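From: Lorne Gauthier
To: Gamstead House list
Subject: Re: [gamstead-house] Table after supper, and the crayfish

Sioned,

Thanks for this. I'll answer in order, and I'll try to be brief, which you have heard from me before.

Sioned Hughes wrote:
> Could whoever is on cleanup please settle what happens to food left on the
> big table? Last month I came down at 7 a.m. and threw out what I took to be
> garbage, and it was Emrys's lunch. I'd like to not do that again and I
> imagine Emrys would like it too. Also, do the crayfish go in the compost?
> Maya says yes, Olumide says over his dead body.
> Sioned

On the lunch: Emrys has forgiven you. He has mentioned forgiving you at three separate meals, so it must be true.

On the general question, the rule when I moved in was that anything on the gray mat after 10 p.m. was common property, and anything in the fridge with a name on it was sacred. The first half fell apart when people started using the mat as a parking lot for groceries. A bag of garlic at midnight isn't an offering to the house. It's just garlic that hasn't been put away.

So I propose this. Raw produce left on the mat goes to the shelf or the fridge, whoever's it is. Cooked food gets a lid and a name or it gets eaten. Cans and cups go in the recycling that same night, including by people who "were going to get to it." Bowls get scraped and rinsed before they're left anywhere, and I include my own in that.

On the crayfish: Olumide is right, and I say so with some pain. The compost bin behind the Bevan side of the house has a lid that a raccoon can open with one hand. We put shrimp shells in it two summers ago and had visitors every night through June. Shells get bagged, tied and put in the outside trash. If there's meat left, somebody please eat it. I can be talked into it.

For anyone who wasn't downstairs, the state of play:

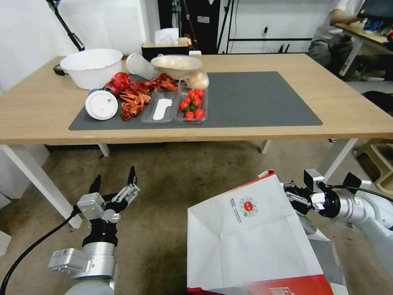

The big table, crayfish at center left, tomatoes beside them.

I would call that two jobs for cleanup and one for whoever still has an appetite. The tomatoes look fine to me and I have plans for them involving the garlic, so object now if they're yours.

Maya, you asked off-list whether the tissue box lives on that table permanently. As far as I know it does. It was there before me and I expect it to see me out.

If I hear no howls, I'll tape the rules up inside the pantry door, over the old ones.

Lorne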